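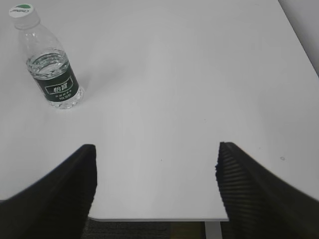
Cestbon on the table, green label and all.

So I finally tried drinking more water! Corinne Iwasaki talked me into it back in March, and my afternoon headaches have eased up a lot.
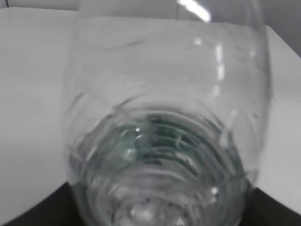
I keep a glass by the bed now and have one before coffee (hard at first, I'll admit). My goal is 2,000 ml a day.

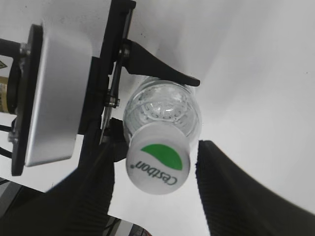 White cap, little green leaf shape.

Lemon slices help. So does cucumber, if you like that sort of thing!

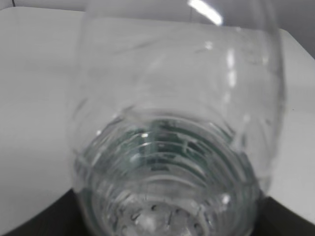 Clear plastic, close up.

Send me your own tips by 10th May and I'll print a few.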